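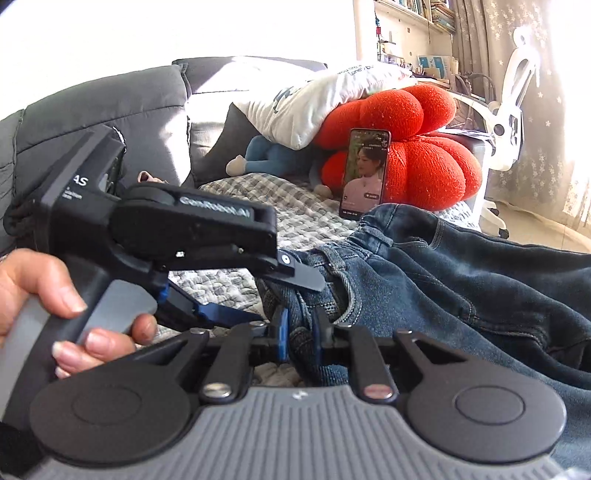 I have been trying to buy fewer clothes and keep the ones I have going for longer. It started last September when I added up what I had spent on clothes over the previous twelve months. It came to 1009 pounds, and I could not have told you where most of it went. A fair bit was on jeans, which I seem to wear out at the inner thigh in under a year.

So I have been reading about washing, and changing a few things.

The first was the temperature. I used to put everything on at 40 and not think about it. Now dark things go on a cool wash, inside out, with the zip done up. I do jeans every six or seven wears unless there is a reason to do them sooner. Mud mostly brushes off if you leave it to dry. A small mark can be dabbed with a cloth and a bit of washing-up liquid.

The second was the powder. I had been using Bristaline for years and filling the scoop to the top. I live in a soft water area and the back of the box says to use a good deal less than that. The towels had gone stiff and I had blamed the machine. After a month of smaller doses they are softer, and a box lasts much longer.

The third was the tumble dryer, which I have more or less stopped using. I bought an Iltov airer, the tall kind with three shelves that fold down, and it stands on the landing by the window. Jeans take a day and a half in winter. I hang them by the hem so the weight of the top half pulls the legs straight, and they don't need ironing. The airer wobbles a bit when it is only loaded on one side, so heavy things go in the middle.

Mending has been slower. There is a repair shop on Wumgate called Khokhar that does zips and hems, and I took two pairs there before trying it myself. They put a patch behind the worn part and stitched back and forth over it in a thread that nearly matches. It feels a bit thick for the first few wears and then you forget. I have since done one pair at home by hand. It took two evenings and the stitches wander, but it is on the inside of the leg and it has held so far.

If you want to try it, catch the cloth while it is thin and before there is a hole. Hold the leg up to a window and you can see where the light comes through. Wash the patch first or it may shrink later and pucker.

In the year since, I have spent 163 pounds on clothes, and that includes the repairs and a pair of winter boots from the charity shop. I did buy one new pair of jeans in the spring - a heavier cloth than I would usually pick, and stiff for weeks. They are fine now.

Next I need to sort out the jumpers. Something has been at the grey one, and I have a bad feeling about the bottom drawer.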